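Ulberg Hand-Held Gripper
Demonstration and equipment information

The Ulberg is a manually operated two-finger gripper for collecting manipulation data in ordinary rooms. It is supplied by Basaria singly or as a matched pair. This page covers the pair, the soft-package task shown at the Plustdale open day, and the arrangements for booking a demonstration on your own premises.

Operation

The operator holds the gripper by its handle and works the fingers directly. Both fingers are black, with a blue pad on the inner face of each. The pad is the only part intended to touch the goods. No robot arm is required at the collection stage, and setup in a furnished room takes 14 minutes from opening the case, including the calibration routine.

Soft packages are a useful test of any parallel or angular gripper. A snack bag changes shape as the fingers close, the printed film reflects light unevenly, and neighbouring packets overlap. A quilted mattress adds a yielding surface underneath. The demonstration uses all of these together.
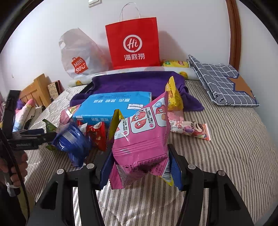

Pink snack bag held between the blue pads, second gripper at left.

Grip is set by the operator's hand and not by a motor. Visitors who have used powered grippers tend to squeeze too hard at first. Our advice is to close until the film creases, pause, then lift straight up. Side loads should be kept low when the fingers are near full opening.

Working as a pair

Two grippers can be used over the same pile. One can steady a package while the other takes hold of its neighbour, or each can work its own side. Operators should agree on a lifting order before starting, as crossed fingers are the most common cause of a discarded run. Towels, knitted cloths and rolled bedding may be left in place. They give the pile an uneven base and the recordings are more varied as a result.

With the fingers open, check that both pads are clear of the goods or resting only lightly on them before beginning the approach. The pivot pins on top of each arm should be inspected for play at the start of every session.
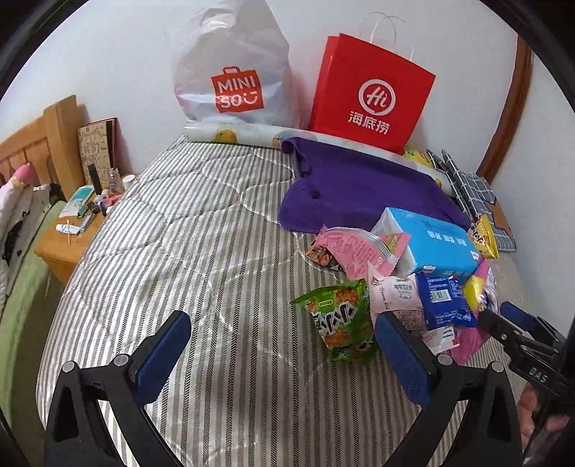
Open day at Plustdale

The next open day is Thu 18 November. Sessions run for 70 minutes and are led by Sheena Niven, applications technician. Each session has 3 parts: a short talk, the soft-package task, and hands-on time with the pair. Closed footwear is not required. Visitors are welcome to bring their own packaged goods, provided the packets are sealed.

A second date in December will be listed if the first is fully booked.

On-site demonstrations

Basaria will bring a pair to your organisation on request. We need a cleared working area beside a bed, table or bench, and one power outlet for charging. Travel beyond Imrie is charged at cost.

Supply

Standard case: 2 grippers, spare pads, charging lead, printed guide
Replacement pads: sold in pairs, colour blue only
Servicing: return to the Plustdale workshop – please remove wrist straps before packing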